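4. Wear and chipping at home 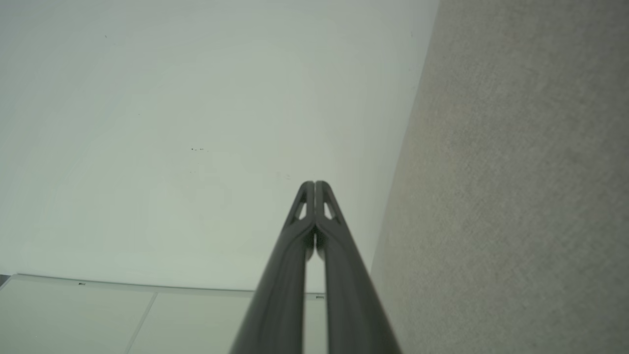 Sumaiya Amarasinghe objected, at the first read-through of this section, that chipping is the wrong thing to count. Wearers take polish off when it looks tired, she argued, and tired can mean dull, or grown out, or just the wrong color for the week. Fair point. We kept chips as the main measure but added a removal question (see 4.3), and the two do not line up as well as we expected.

Figure 2. Two-finger gripper, fingers nearly closed at the tips.

4.1 Sample and shades

Diaries came back from 278 wearers. All painted their own nails at home, own lamp, own table, no salon visits during the wear period. Each got a base coat, a top coat and 2 shades – a cream and a shimmer, both from the Cerden fall line, both in the brown-red family. We picked brown-reds on purpose. Chips show up fast on dark polish, and a wearer who would miss a nick in a pale pink will usually catch it in a wine shade. Downside is that dark shades also stain, and stain got reported as wear in some of the early diaries. Those entries were recoded by hand.

Cream went on the left hand and shimmer on the right for half the wearers, swapped for the rest. Handedness was asked but not balanced. It should have been.

4.2 Application

Instructions were kept short. Wash and dry hands, wipe each nail with remover even if bare, one base coat, two thin color coats, one top coat, cap the free edge. Wearers were asked to wait between coats but we did not set a time, and the diaries show people did very different things here. Some wrote down waiting through a whole TV episode. Others went straight on.

Capping the edge was the step most often skipped. Several wearers didn't know the term, and the card that came with the bottles only said "cap" with no drawing. Rafsan Fakir rewrote the card for the second mailing, with the line "run the brush along the very tip of the nail," and questions about it mostly stopped. We have not split results by card version; the second group is small and was mailed in June, when people were swimming more and gardening more. Too many things moved at once.

4.3 Results

Tip wear came first on nearly every hand. Then chips at the corners, mainly on the thumb and index finger, then lifting near the cuticle, which was rare and seems to go with polish flooded onto the skin. None of this will surprise anyone who paints their own nails.

Shimmer outlasted cream. The gap was small but ran the same way in both hand orders. Two possible reasons. One, the shimmer formula is a little thinner, so coats came out more even. Two, shimmer hides small chips and wearers simply did not see them. We can't seperate these with diary data. A follow-up where someone else inspects the nails would help.

On removal: the usual reason given for taking polish off was not a chip at all but regrowth at the base, or "bored with it," or an event coming up that called for another color. Amarasinghe's point again. Wearers who said they liked the shade a lot on day one kept it on longer, chips included, and touched it up in the meantime. Wearers who were lukewarm took it off at the first nick. So a diary that ends early is partly about the polish and partly about the shade, and wear-time claims based on removal dates should be read with that in mind. Ours too.

Almost 20 wearers wrote, without being asked, that they had started out disliking the cream and come around to it. Typical comment: looked like dried mud in the bottle, better on the nail, better still in daylight. Color in the bottle versus color on the hand is outside the scope of this section but it came up so often we mention it.

4.4 Top coat

The top coat supplied was Ongate, the quick-dry version. Complaints were about shrinkage – top coat pulling back from the tip and leaving a thin bare line of color coat. This was reported mostly by wearers who had noted short waits between coats. Some switched to a top coat of their own partway through, against instructions, and were dropped from the wear counts but kept for the comments.

A fresh layer of top coat midway through the wear period was allowed if recorded. Those who did it reported less tip wear. How much of that is the extra layer and how much is that careful people do careful things, we can't say.

4.5 Limits

Self-report throughout. No gloves question, which was a mistake, dishwashing came up again and again in the margins. Nail length was recorded as short, medium or long with no ruler, and one persons medium is another's long. Prior gel use was asked only at the end. Peeling from old gel removal could look like chipping, and in a few diaries it very likely did.

Shade names were printed on the bottles, and names may sway liking. Plain labels next time.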